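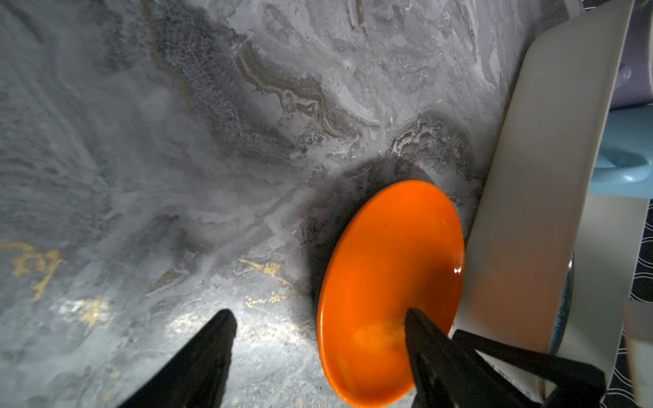 The quote from Stelumex came to 2,428 per arm, before mounts. Lech Nowakowski entered it in row 14 and left the cell beside it blank.

"The mounts are on a separate sheet," said Eliseo Cárdenas.

"Why?"

"Different supplier. Jinik does mounts. Stelumex does arms and grippers."

Lech opened the separate sheet. Jinik wanted 80 per base plate with a minimum order of 12. The plan called for four cells, two arms each. He typed eight, then deleted it and typed 12.

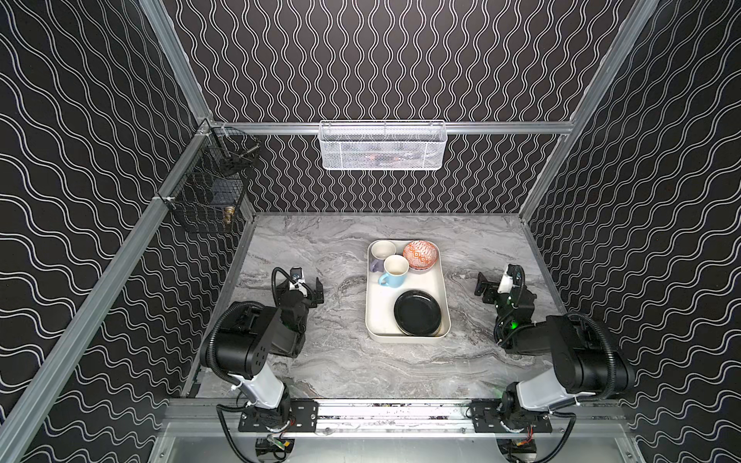
Cell one, with tray, two mugs, bowl and plates. The plan called for three more.

"What fails first?" he asked.

"Fingers. Then cables." Eliseo had the service log open on his knee. "Gurnenine rates the fingers at 1,000 hours. I would budget for less."

"How much less?"

"Put a spare set in every cell."

Lech added a row. The total moved past the limit that Þrastardóttir had approved in August, and the field turned red. He removed the fourth cell. The field turned black. He looked at it for a while.

"She asked for four," Eliseo said.

"She also asked for a number."

"Dishes are slow work. Three cells will not make the schedule."

Lech restored the fourth cell and moved the spare fingers to next year – row 31, under consumables. The field stayed red, but by less. At 6:40 he saved the file, wrote "four cells, see note" in the subject line, and started on the note.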